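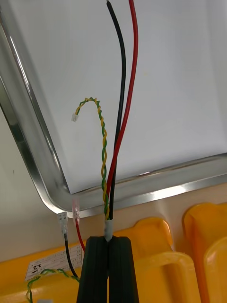

Parts sorting, day one. The Dutport lot finally showed up and I'm already behind on cables. Everything with a connector still on it gets kept, I don't care how ugly it is.
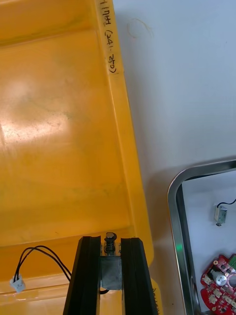
Solenoids next! I need 16 for the Plumero build and I refuse to pay Fendon prices for new ones. The push type with the spring around the plunger is my favorite — so satisfying to click.

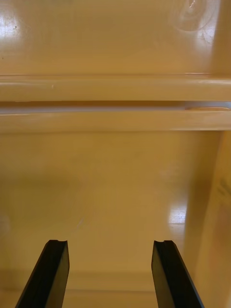
Also wiping down bins as I go, so this is taking forever. Tea break at 4, then motors. 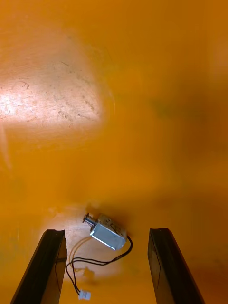

Little silver DC motor, orange surface.

Anyone know if Arnaud still sells the tiny gears for these?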